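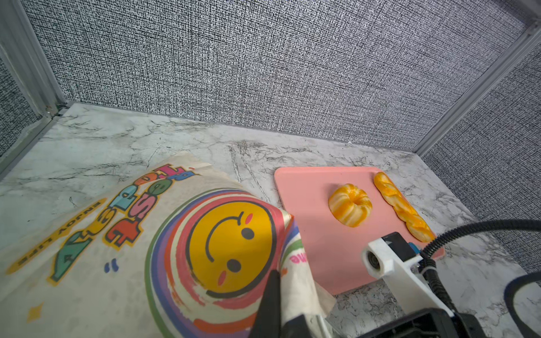
Wrist camera view: canvas tote bag held at its right edge by the gripper, pink tray with two toy bread items alongside.

Piketus Bag and Tray Handling Set
README and data card
Last revised 2018-12-25

Summary

The Piketus set records a robot arm handling soft bags and small goods on a tabletop. It was compiled by Allwood for use at the packing counters of the Inskip bakery site in Balerley, where bags are opened, filled and set aside by hand throughout the shift. The set holds 900 episodes. This card sets out what the data contain, how they may be used, and what the organisation has agreed with the staff whose work is affected.

Contents

Each episode consists of wrist camera video, joint positions, gripper opening and a short written label. Labels use the words that counter staff use themselves: "lift the edge", "hold open", "place loaf", "fold over". Where staff at the two counters used different words for the same action, both are kept and listed in labels.txt.

Toy bread is used in place of bakery goods in all episodes. Fabric bags are included in plain and printed forms. Printed bags are recorded at several angles, including upside down, as bags at the counter are seldom laid out the same way twice.

Folder layout

episodes/ -- video and joint records, one folder per episode
labels/ -- written labels and labels.txt
splits/ -- 600 training episodes, 300 held back for testing
notes/ -- comments from counter staff, with identifying details removed

Background to the work

Before the project began, Allwood and Inskip carried out a review of tasks at the counter. Staff reported that holding a bag open with one hand while filling it with the other was the most tiring part of the shift. They did not wish to give up choosing the goods or dealing with customers, and neither task is covered by this set. The review was completed in October and its findings are kept in notes/.

Effects on staff

The following terms apply to any trial at Inskip that makes use of these data.

No post is to be removed as a result of a trial. Working hours and rates of pay remain as they stand.

Each person assigned to a counter with an arm receives 3 training sessions in paid time. Staff may ask to return to a counter without one, and need not give a reason.

Any member of staff may stop the arm. Stops are logged by time and counter only, and the log may not be used in appraisals.

Corrections to labels are treated as part of the job and are given time in the rota. In the first version of the set this was done after hours -- a practice that has ended.

Known limits

Toy goods keep their shape when gripped. Results on this set should not be taken as evidence that soft bread can be handled without damage. Paper bags are not covered. Thin fabric is harder to separate than the heavier kind, and 5 episodes in which both layers were gripped together have been kept and marked "double".

Permitted use

The data may be used for research and for trials held under the terms above. They may not be used to set work rates or to compare the speed of individual members of staff. Requests for access, and reports of errors in the labels, should be sent to the Allwood data office, quoting the episode number.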